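# Striker fired vs. hammer fired for a first range pistol, and do I need to worry about dry fire?

**Desta Gebreyes**
5 September 2024

I took the intro class at the Prilotthorpe range in January and have rented there most months. I'm ready to buy my own 9mm. It will be for the range and maybe the beginner matches. I won't be carrying it.

The two I keep going back to are the Wamik, which is striker fired, and the Steyn, which is all metal with an external hammer. I put 50 rounds through each. The Wamik was easier because every pull felt the same. With the Steyn my first shot went low nearly every time and then I settled down. The man at the counter said that was the long double action pull and I would get used to it.

My other problem is practice. The range is 38 miles away so I can't go often. I want to do dry fire at home a few evenings a week, in the room at the end of the hall where I keep my range bag. The instructor mentioned dry fire but we ran out of time. 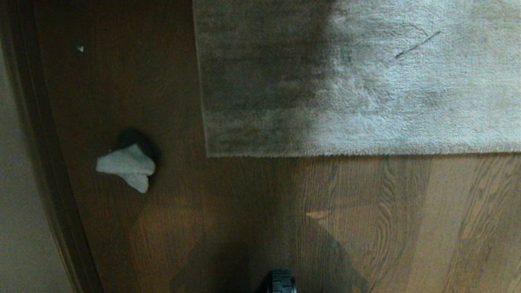 *Gray rug on the wood floor, practice room*

So which type would you start with, and will dry firing hurt either one? I've read both yes and no on the second part. Budget is 1,000 including ammo and a holster.

---

**ostevau_shooter**

Go with the Wamik. You already said it was easier.

A double action/single action pistol gives you two different trigger pulls to learn. The first is long and heavy, then the slide cocks the hammer and the rest are short and light. Plenty of people shoot them very well, but it takes practice, and you live 38 miles from the range. One pull every time is simpler to learn. You can always get the Steyn later.

Dry fire is fine in most modern centerfire pistols. Look in the manual for yours and do what it says. If it tells you to use snap caps, use snap caps. Rimfires are a different story, as the firing pin on some of them can hit the edge of the chamber. You aren't buying a .22 so don't worry about that.

On the budget, don't spend it all on the gun. Holster, two extra magazines, ear and eye protection if you've been renting those, and a case of ammo. If you keep the pistol to 500 or so you will have enough left to shoot it.

---

**R. Mullen**

I'd push the other way, a little. I started on a hammer gun and I'm glad I did. The long first pull taught me to press straight back. When I picked up a striker gun afterward it felt easy.

There is one practical point for home practice. With most striker pistols you have to rack the slide a short distance to reset the trigger after each press. On the Steyn you can leave the hammer down and pull double action over and over. That is a real help if you're doing twenty presses in a row, and it works on the exact pull you were having trouble with. The short pull you can practice by thumbing the hammer back.

As for how to go about it, my routine is:

1. Unload the pistol and take out the magazine. Lock the slide back, then look and feel in the chamber.
2. Put all ammunition in another room. That includes the loaded magazines in the range bag, so the bag leaves too.
3. Check the chamber again when you get to where you'll practice.
4. Pick one small aiming point with something behind it that would stop a bullet. An inside wall is drywall and won't do it.
5. Ten minutes, then quit. When you're done, say so out loud and put the gun away. No "one more." 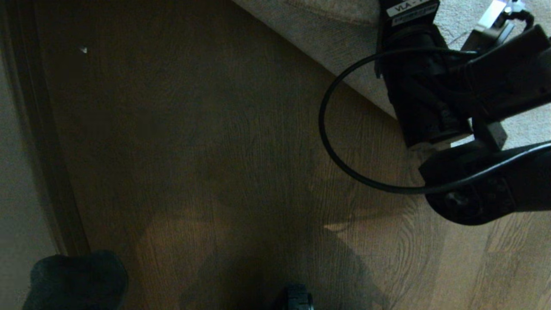
Step 5 is where people get into trouble. They finish, load up, get distracted, and then decide to take one last press. If the phone rings or someone comes to the door, start over from step 1 – even if you're sure.

For the presses themselves, watch the front sight. If it dips when the trigger breaks, slow down. A coin balanced on the front sight is the old drill, and it still works if your sight is wide enough to hold one.

I don't agree that you should rule out the Steyn over one box of ammo. Rent both again and shoot the Steyn second, when you're warmed up. Pay attention to how it fits your hand and whether you can reach the trigger in double action without shifting your grip. If you can't reach it comfortably, get the Wamik and don't look back.

---

**tall_pines**

either one is fine. get whichever has cheaper magazines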